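Subject: Re: [grutia-users] wrist camera ends up facing the ceiling, episode still runs

> We are seeing resets in the kitchen set where the arm comes up in a
> bad pose and the policy then flails until timeout. Is anyone else
> getting this after the April update? We are on Grutia with the
> Donnelly arm model and have not changed our configs.

Yes, same thing on our side at Dutbridge. I spent most of yesterday on it and have part of an answer.

We ran 2,167 episodes overnight and 191 of them went bad at reset. In the bad ones the wrist joint starts past its soft limit. The limit check prints a warning and then lets the episode go ahead, so unless you read the log you won't know. The success rate just looks lower than it should. We lost about 13 hours of compute before anyone opened the wrist view.

This is what the policy was getting as its wrist input on one of them:
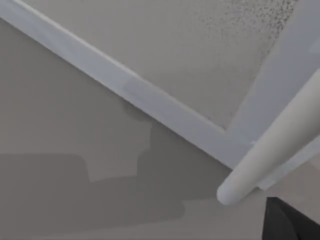 Wrist view, bad reset. Ceiling, trim and wall, with part of the arm and a gripper finger at right.

There is nothing in that view it could pick up, and no counter or table to steer by. The speckles on the ceiling at upper right I can't explain. They may be a shadow map problem and I would treat them as a separate bug.

As far as I can tell the cause is the order of calls in the reset. The joint noise is added after the clamp, so a start pose already near the limit can be pushed over it. I moved the clamp below the noise and reran the same seeds. The bad count went from 191 to 2. I don't have a cause for the remaining 2 yet. Both are in the scene with the Brorska cabinets, and it could be a collision at spawn pushing the arm out.

Until there is a proper fix I would do this:

- turn the limit warning into an error so the episode aborts
- save the first wrist frame of every episode and look through them
- throw out any scores from the April build until you have checked the logs

One more thing. If you use the same reset code on a real arm, please stop and check it first. We share that file between sim and hardware, and I have locked out our hardware runs for now -- a joint driven past its soft limit at power-up is not something I want to find out about with a person standing next to it.

Patch is on the tracker. If you can send the seeds from your bad resets I will run them against it tonight.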